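4.2 Edge condition as a measure of folding quality

Much of the household textile literature treats a cloth as a plain rectangle with four corners and four straight sides. We doubt that this holds for most of what people fold at home. The Stamavex protocol, for instance, scores a fold by the distance between matched corners after the second turn. With a hemmed dish towel this works well enough. With a cloth whose border is a row of points, it is hard to say where the corner is in the first place, and two raters can disagree before any folding has been done.

We therefore repeated the Stamavex scoring on small patterned cloths with toothed or pointed borders, laid flat on gray tile. 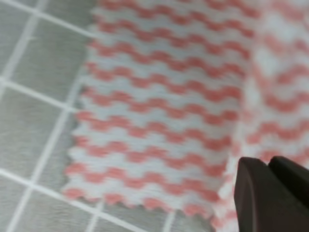
The Skenderberg group has claimed that a regular stripe helps the person folding, on the grounds that stripes offer a ready guide for alignment. Our results give this claim little support. Of 800 folds scored, the striped cloths came out no straighter than the plain ones, and in one respect they came out worse. Raters tended to judge a fold as neat when the stripes met, even where the borders themselves were plainly apart. A zigzag makes this harder to catch - a band shifted by one full wave looks the same as a band that has not moved at all. We suspect that some of the gains reported earlier come from the eye of the rater and owe little to the hands of the folder.

A second worry concerns the floor. Grout lines form a grid, and it is tempting to use them as a ruler. The Hutchins manual recommends this outright. But a cloth is seldom set down square to the tiles, and once it sits at an angle the grid gives the rater a second set of lines to be misled by. In 23 of our trials the two raters recorded different starting angles for a cloth that had not been touched between readings. We dropped those trials, and would ask other authors to say how many of theirs they dropped.
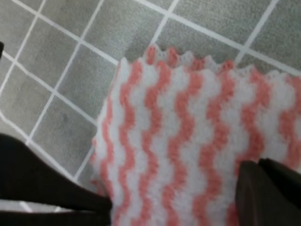

Figure 3. Pointed border of a coral and white cloth on gray tile. The peaks stand where the stripes end; the side edge is wavy and leans to the left toward the bottom.

The side edge deserves more attention than it has had. Published scores usually rest on the top and bottom borders alone, and the sides are assumed to follow. For soft cloths we see no reason to assume so. A side that wanders will throw off the next fold however carefully the borders were matched, and the Trestano scale has no entry for it. We added one, graded from 0 to 20, and found that it changed the ranking of the cloths more than any other item did. Whether that says something about folding, or only about our scale, we cannot yet tell.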